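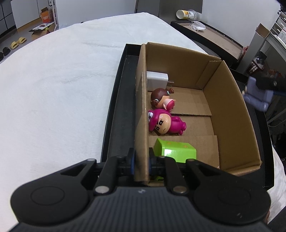

Workshop Tips: Handheld Scanners and Parts Labels
Samdale Service Department
Updated 2023-04-29

The following guidance applies to all benches and parts counters using Vundura handheld scanners. Questions should be directed to Lamduan Phuthong at the parts counter.

Charging
Return each scanner to its cradle at the end of the shift. A scanner left on the bench overnight may not hold enough charge for the morning inventory. If the charging light does not come on, wipe the contacts with a dry cotton swab and seat the scanner again. Do not use brake cleaner or any other shop solvent on the contacts or the window.

Cleaning the scan window
Grease on the window is the most common cause of slow reads. Use a soft lint-free cloth, slightly damp with water, and wipe in one direction. Shop towels that have been used on parts will scratch the window and must not be used.

Printing labels
Set the label printer to 300 dpi for standard bin labels. Small parts such as fuses and clips use the narrow label and should be printed at 600 dpi, as the bars are too fine to read at the lower setting. Print one label and scan it before running a full sheet.

Placing labels
Apply labels to a clean, flat surface, with the bars away from corners and folds. On curved containers, turn the label so that the bars are stacked like the rungs of a ladder. Allow 30 minutes before moving newly labeled bins to the cold storage area. Clear tape should not be placed over a label, as glare will interfere with the reader.

When a code will not scan
Tilt the scanner slightly and try again from farther away. After 3 failed attempts, enter the number by hand and place the item on the relabel shelf. Manual entries must include the leading zeros. Items from the Cusstead warehouse carry an additional letter at the end of the number, which is not entered.

Working without a connection
Scans made out of network range are stored on the device and sent when it is returned to its cradle. Do not sign out before the upload has finished. Records that fail to upload are corrected by Aarne Ruotsalainen, who will need the scanner number and the bench number.

Replacement batteries and wrist straps are kept in the supply cabinet and must be signed out.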